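Equipment budget: one arm or two for a key and lanyard station?
Posted in Purchasing and Planning, February 2024

Jadwiga Krawczyk
Our office is preparing a capital request for automated handling of keys and lanyards. The items hang from hooks on a wall beside a white table. Two suppliers, Fevix and Tovar, have submitted quotations of $3,247 and $3,379 per gripper, cables excluded. We must decide whether to request one arm or two, and what to set aside for spare parts. The request closes in November. 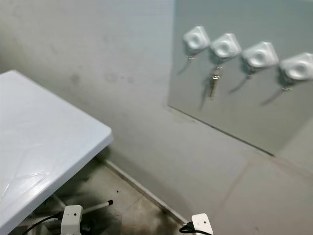
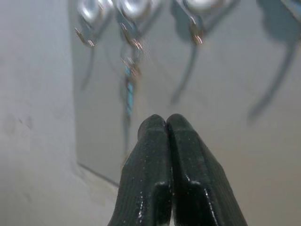

Replies

Mathias Berchtold
I would recommend that the request cover two arms, with the second listed as a separate line so that it may be deferred. A difference of $132 per gripper should not decide the matter. Please ask both suppliers for the price of replacement fingertips and the delivery time in writing. Thin straps and key rings call for narrow fingers, and fingers of that kind should be budgeted as a consumable. We reserve $400 per arm each year for this purpose. Cable routing near the table edge also deserves its own line - it was left out of our first request and delayed approval by 60 days.

Jivside
Get the cheaper one. Hooks are cheap too, so buy extra and practice on those first.

Irareo
Agreed on the spare fingertips. Kindly confirm whether either quotation includes a wrist camera, as ours did not.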